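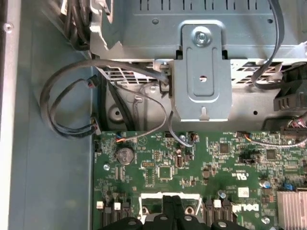

Wyn Watkins reckons we should stop opening every machine in the Brurstead lot and only pull the lid on the ones that fail at power-up. Wyn's note in the margin says the dust check takes longer than the repair on most of them, and the school isn't paying for dust.

I don't agree yet. The lot is 200 ex-office desktops and we've been through 81. Eleven wouldn't start, and that figure tells us nothing about the ones that start fine and freeze a week later in a classroom. Condori took a batch in July without opening them and had them coming back all term.

Tried the new cleaner from Borico on a few boards. Smell is worse than the old stuff and it dries slower. Going back to the old stuff when the tin runs out. 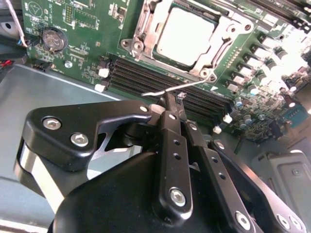
Memory is still the most common fault in what we've done so far. Most of it clears when the modules are taken out, the contacts wiped and everything pushed home properly. The white latches at the ends of the slots are the thing to watch, as old plastic gets brittle and they don't like being flicked open with a thumbnail. Open them slowly, and write it on the job card if one breaks.

Job 454 went round twice. It passed, went back on the shelf, then beeped at me when I plugged it in for the disk wipe. Swapped the memory and it's running the long test now. If it fails again it goes to parts.

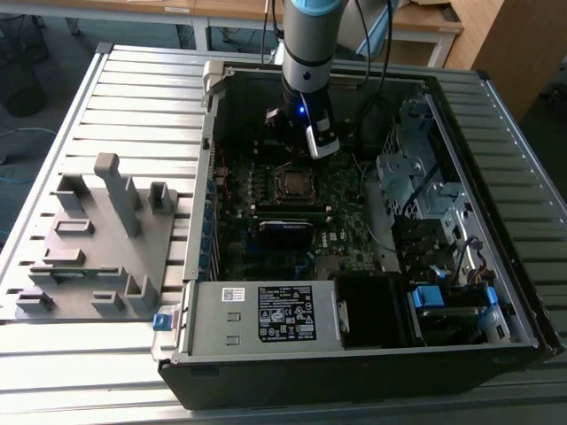 ## Parts and storage

Good power supplies go on the middle shelf with the test label facing out. Someone has been putting untested ones there too. Please don't.

Coin batteries: we're nearly out. I've asked Tultident for a price on a box, no answer as of 3 pm. In the meantime the clock can be set by hand before the wipe, but put a dot on the card so the battery gets changed before delivery.

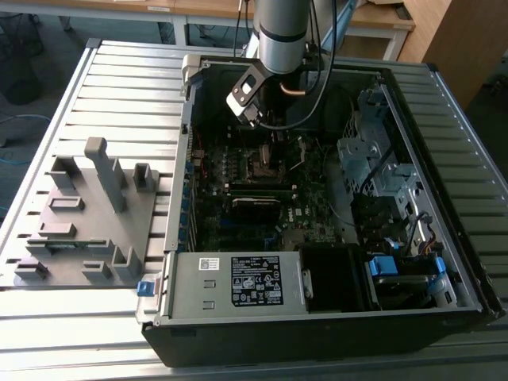
I'd also like a proper bin for case screws. The jam jar has short ones and long ones mixed together and a long one in the wrong hole can foul a drive. Will bring a muffin tray from home tomorrow.

To do: finish the long test on 454, ring the school about keyboards, talk to Wyn about the lids.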